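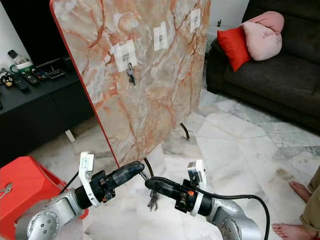

Does a Hook Really Stop You Losing Your Keys?

Grown-ups like to say that if everything has a place, you will never lose anything. It sounds sensible. But is it true? Let's look at keys, which must be some of the most often lost things in any home.

First, what does a hook do? A key ring is a loop with a hole in the middle. A hook is a bent piece of metal that goes through the hole. Gravity pulls the keys down, the bend stops them sliding off, and there they hang. That part works every time, and you can test it with a bent paper clip.

Now for the part I don't believe so easily. Small hooks on a square base are sold for sticking on smooth, flat things such as tile or polished stone. The packet often promises that they will hold "almost anything." Almost anything? A bunch of keys, fine. Your school bag with four books in it, I doubt it. The bag pulls down much harder, and it also pulls outward at the top, which peels the sticky part away a little at a time.

A website called Plusberg says that families with key hooks save 60 hours a year. Who measured that? Did somebody follow them around with a clock? The page doesn't say, so I would not repeat it as a fact. Another site, Flidamton, says the key hook was invented in 1825. People had nails and pegs to hang things on long before that, so I have my doubts there, too.

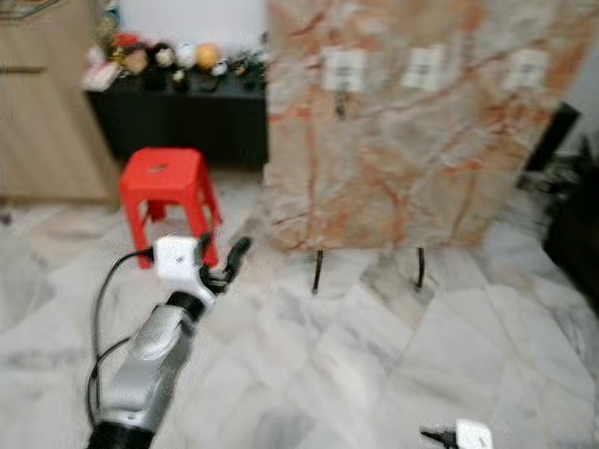

Østergaard wrote in to say that the hook was never the trouble at their house: the keys went missing because people walked in, dropped them on the nearest seat or shelf, and forgot. I think that is a good point. A hook can't call out to you. You have to walk over to it, and you have to do it even when your hands are full and you want a snack.

So try it yourself before you believe me or anyone else. Pick one spot for your keys – a hook, a bowl, a shelf by the door. For a week, make a mark on paper each time you have to hunt for them. The next week, go back to your old way and keep marking. Which week has more marks?

If the hook is too high, ask an adult to move it lower. Don't climb on a stool that wobbles. And if your marks come out the same both weeks, write that down as well.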